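4.2 Tiered display and the claim of "self-explaining" order

Cartwright and Bitar hold that a stepped display tells people where things go, and that a snack counter built on steps will therefore stay tidy without rules. We doubt it. Their 983 survey replies came from people who were asked how a counter ought to look, which is a different matter from how one does look at four in the afternoon. The bottle rack is their best case. Bottles have one sensible way to stand, and six of them in two rows of three leave little to decide (Figure 2a). Packaged snacks in a flat tray already ask more of whoever fills it.

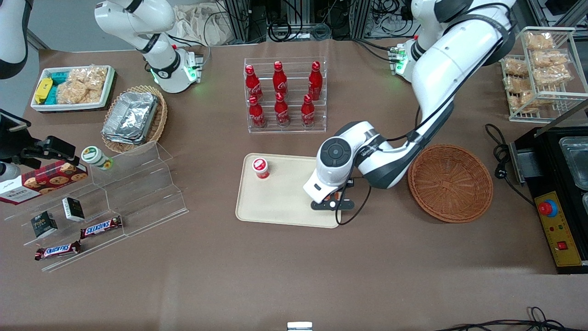 4.3 Small goods on clear shelves

Candy bars and small boxes are where the argument gets thin. A shelf deep enough for a bar does not say which way up the bar should lie, and clear acrylic hides very little of the muddle. In Figure 2b one Snickers bar reads correctly and the one on the tier above it is upside down; the smaller of the two dark green boxes is tipped on its side. 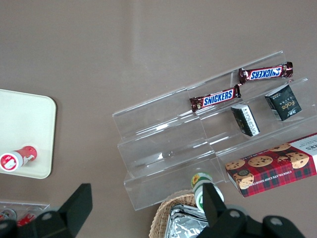 Figure 2. Snack counter: (a) bottles, tray and basket; (b) tiered stand.

Van Beek calls such cases "noise" and drops them, 120 in all, before scoring. We kept ours. With them in, the gain she reports for steps over flat trays looks a good deal less certain -- and it was never large. Whether labels on the shelf edge would help is a fair question, but her data cannot answer it.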